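Prarenen Panel Handling Group
Minutes of the gripper comparison meeting
Aug 29, 2026
Location: Nevden test hall, Pralanthorpe
Status: approved for circulation

1. Previous minutes

Accepted with one correction. Under item 5, the closing speed listed for the Motaung controller was the default value. The value used in the trial was the reduced setting, as recorded in the run log.

2. Scope

The group confirmed that the comparison covers two gripper types on the same arm: the parallel jaw unit already in service and the rounded two-finger unit on loan from Motaung. Suction was dropped at the last meeting and is not to be reopened before October. The part for all runs is the white curved panel. Flat parts will be handled under a separate work order.

3. Grip trials, two-finger unit

The log contains 416 grip cycles for the two-finger unit. Of these, 78 were run at the reduced closing force. The remainder used the standard force.

The main point of discussion was where the lower finger should meet the panel. The work instruction calls for contact on the underside, with the upper finger closing last. Operators have been placing the lower finger by eye and accepting whatever position the upper finger then takes.

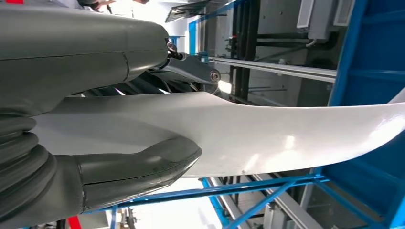 It was agreed that placing by eye gives too much spread between runs to support a comparison with the parallel jaw unit. Contact position will be set from a taught point for all further cycles. Cycles already logged stay in the file but are to be flagged "manual placement" and left out of the slip totals.

Slip was recorded in 3 cycles at reduced force and in none at standard force. One of the slip entries has no matching force trace. The controller buffer had filled and the trace was overwritten. The entry stands as an observation only.

A question was raised about marking of the panel surface at standard force. No measurement has been made. Panels are to be wiped and checked under the inspection lamp before and after each block of cycles, and the result entered on the run sheet. The check had been done after the block only, so earlier marks cannot be assigned to either gripper.

4. Parallel jaw unit

No new cycles. The jaw pads were changed after the last block, and the unit has not been recalibrated with the new pads. Pad thickness differs from the old set, so the open and closed limits in the controller are not valid. Recalibration comes before any further run.

The group discussed whether results from the old pads can be used. Decision: yes, for cycle time; no, for slip.

5. Arm and controller

The arm reached all taught positions with the two-finger unit fitted. The wrist joint gave a torque warning on long reaches with the panel held near one end. The warning cleared without a stop. Payload settings were checked and found to be those of the parallel jaw unit. They have been corrected in the controller, and the long reach positions will be repeated.

The Motaung controller and the Nevden controller log time from different clocks. Offset at the start of the last block was almost 2 seconds. Both are to be set from the same source at the start of each block, and the offset noted on the run sheet.

6. Cameras

The wrist view is useful for finger contact but shows too little of the surroundings to judge panel clearance. The head view covers the table and the floor marks and will be used for clearance. The group agreed to record both views in all runs.

Glare on the panel was reported in the head view. Fixed exposure is to be tried before any change is made to the lighting.

7. Work area

Tape marks on the table and the carpet are to stay as laid until the comparison is closed. Any mark that lifts is to be replaced in the same position and the change logged.

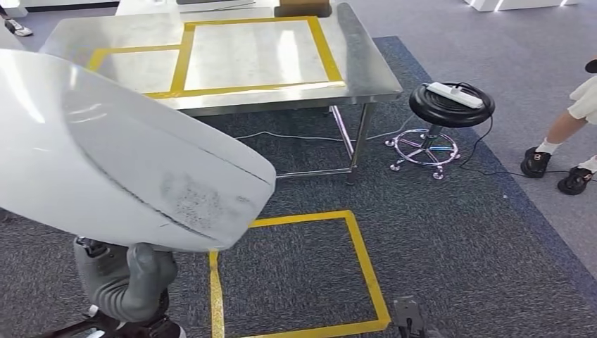

Figure 2. Panel held by the gripper, with the taped table and floor square.

Cable routing was reviewed. Cables crossing the carpet are to be moved to the wall side or covered before the next block. The power strip is to be given a fixed mount. Persons in the hall stay off the carpet while the arm is enabled; this goes into the work instruction as a new line under section 2.

8. Actions

8.1 Teach the contact point for the lower finger and enter it in the program. Test operator.
8.2 Flag manual placement cycles in the log. Data desk.
8.3 Recalibrate the parallel jaw unit with the new pads. Workshop.
8.4 Repeat long reach positions with corrected payload. Test operator.
8.5 Add surface check and clock offset to the run sheet. Data desk.
8.6 Reroute or cover cables and mount the power strip. Workshop.
8.7 Ask Motaung for a larger trace buffer or an export during the run. Project office.

9. Other business

The loan period for the two-finger unit ends in October. The project office will request an extension if item 8.3 is still open when the next block is due.

Next meeting to be called once items 8.1 and 8.3 are closed.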